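Home › Pool and Sauna › Footwear › Trunix slide

Trunix shower slide, black
Article no. 3519
Made for Dorkholm by Pamomden
In stock. Sent from our warehouse in two working days.

A plain slide for wet floors

The Trunix is a one-piece slide for swimming halls, saunas, changing rooms and staff showers. We have sold it since the opening of our shop and it is still the shoe we order most. It has no buckle, no lining and no glued parts, so there is very little on it which can break. The sole and the strap are moulded together from the same foam material, and the foam does not take up water.

Many customers buy it for guests. A small swimming hall or a guest house with a sauna often needs ten or twenty pairs in mixed sizes, and these must be easy to wash and easy to replace one pair at a time. For this use we advise black, as it does not show the marks from floor cleaner and it stays in the programme every year. The other colours change each March.

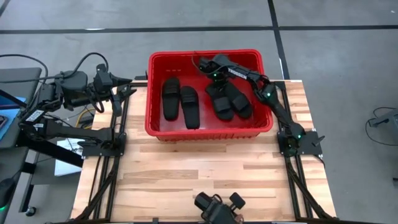
The strap is wide and sits over the middle of the foot. It is cut a little higher on the inner side, and for this reason people with a high instep can also wear it without pressure. If the strap feels tight on the first day, please wear the slide for an hour in the house before you decide. The foam gives way a little with the warmth of the foot and then keeps its form.

Sizes

The Trunix comes in double sizes: 36/37, 38/39, 40/41, 42/43, 44/45 and 46/47. Between two sizes, take the larger one. Your heel should have a free edge of one finger behind it. When the heel stands on the edge of the sole, the slide is too small and will bend at the back after some weeks.

Please note that the Pamomden sizes are shorter than those of the Paracha slide which we sold before. If you had 42/43 in Paracha, you will probably need 44/45 in Trunix. We exchange unworn pairs within 30 days, and you pay only the postage to us.

Technical details

Article number: 3519
Colour: black, matt
Material: closed-cell foam, without latex
Sole: wave profile with drain channels
Weight: 10 pairs in size 42/43 weigh roughly three kilos
Washable: by hand or in the machine up to 30 degrees
Packing: one pair in a paper band, no plastic bag
Smallest order: one pair
Smallest order at trade price: 10 pairs, sizes may be mixed

Grip

The profile under the sole is made for tiles and for rough stone. On these floors it holds well, also with soap water. On polished stone and on painted concrete no foam slide is really safe, and we ask you to put a mat there. It is also not a shoe for work with hot liquids or heavy things. For kitchens and laundries, please look at our closed clog, article no. 2606, which has a heel and a covered toe.

Washing and drying

Rinse the slides with lukewarm water and a mild soap after each day of use. For guest slides, use the same disinfectant as for your shower floor, in the strength which the maker gives for footwear, and rinse afterwards. Do not use bleach in pure form. It makes the foam hard, and small cracks come at the place where the strap meets the sole.

Dry them in the air, standing on the side or hung on a rail. Please do not lay them on a radiator or leave them inside the hot room of the sauna. The foam becomes smaller above 60 degrees and it does not come back to its size. We get this complaint several times every winter and we cannot accept it as a fault.
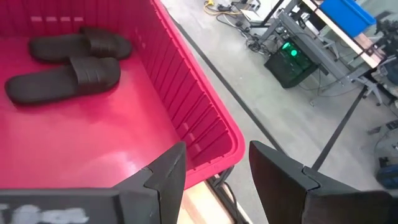

Can I leave the slides outside in summer?
For a few hours it is no problem, but direct sun over many days makes the foam pale and a little shorter. Keep them in the shade or under a bench, and bring them in for the night.

Do you sell single slides, if one is lost?
We do it for trade customers, as long as the size is in stock. Write to us with the size and tell us if you need left or right. The price is half of a pair plus postage.

Can you print the name of our sauna on the strap?
Printing is possible from 50 pairs, in one colour, white or silver. It takes three weeks more. Printed pairs cannot be returned.

Is there a children's size?
Not in the Trunix. The smallest size is 36/37. For children we have a model with a strap behind the heel, article no. 678, in sizes 24 to 35.

Delivery and returns

We send parcels every working day. Orders over 20 pairs go with a carrier on a half pallet, and the driver will call you before he comes, so please give us a telephone number. Delivery is to the kerb. If you need the goods to be carried inside, write this in the comment field of the order and we will ask the carrier for the price.

Worn slides cannot come back for reasons of hygiene, except when there is a fault in the material. In that case send us a photo of the sole and the strap, together with the order number. We answer within two working days and normally send a new pair without asking for the old one.

The guarantee is one year for private use and six months for use in public baths.

Other customers also looked at

Dorkholm slide rack for the wall, for eight pairs
Dorkholm bath mat, rubber, cut to length
Closed clog, white, article no. 2606
Children's sandal with heel strap, article no. 678

Page last changed: Feb 4, 2025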